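Folance gripper trial — progress report, 21 August 2022

Hi all! Quick version first: we're on schedule, the Stonetti fingers are winning, and I need a decision from you on cables before we order anything else.

Since the July report we've logged 1,713 picks on the fruit bagging task, split between the Stonetti fingers and the older Tamura set. Both arms run the same controller settings now (they didn't in July, my mistake, so please ignore the table I sent you then). Apples and oranges are easy for either set. Grapes are still a pain — the Tamura fingers squeeze too hard and we lose a few off the bunch.

Bags are the bigger headache. A light blue carrier bag lying flat on the table is hard for the arms to keep open, and the fruit has to come off the red tray and go in past those floppy edges.

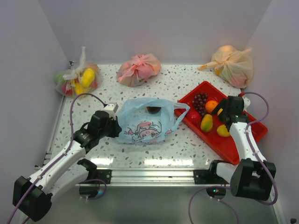 Money and next steps

We've spent 2 of the 3 equipment payments. I'd like to put part of the last one toward softer fingertips from Fademwood, plus shorter cables for both wrists, as the loops we have now are longer than I'd like. The fingertips take 7 working days to arrive, so a yes this month would keep us on track for the small-fruit tests.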